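Home > Project diary > Releases

Print this page | E-mail this page

Project diary: the move of the booking system, week two

14 April 2019

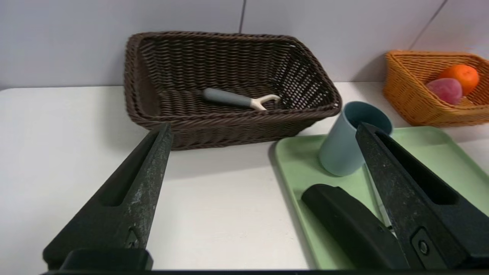 The second week of the move from the old Zokard system to the new booking service closed this evening. This entry records the work done, the decisions taken and the matters which remain open. It follows the entry on the test plan, and readers who require the background should consult that page first.

The transfer of customer records was run twice. The first run stopped at the Vestham branch, where 53 records carried a postcode in the telephone field. The import script had been written to reject such records and to halt after 50 rejections, and it did so. The limit has been left as it stands. The records were corrected by hand on the old system and the second run went through to the end.

The test suite now holds 109 tests, of which 22 were added this week. Most of the new tests concern dates. The old system stored all times as local time without saying so, and bookings made in the hour when the clocks change were found to overlap. The new service stores a single standard time and converts it when a page is shown. The conversion is done in one place only, and developers are asked not to repeat it in the page templates.

A request was received from the Disetti office for the weekly report to be kept in its present layout. The request has been accepted for the first release. The report will be produced as a plain file, with the columns in their existing order, and the two unused columns at the end will be left blank.

The payment module supplied by Bright was updated on the test server. The update changed the name of one setting, and refunds failed without a message until this was noticed in the log. A check has been added at start-up - the service will now refuse to run if the setting is missing. The notes for the support desk have been amended.

Three matters are carried forward. The search page remains slow when no branch is chosen. The nightly backup has been restored on the spare server, but not yet by anyone outside the development team. The wording of the confirmation message has been with the Vestham branch since January, and a reply is still awaited.

The old system will stay open for reading only during the coming week. No changes should be made to it, including corrections to spelling.

Filed under: Software development, Data migration, Release notes

This website uses cookies to remember your settings. By continuing to use the site you accept our use of cookies. Accept | Find out more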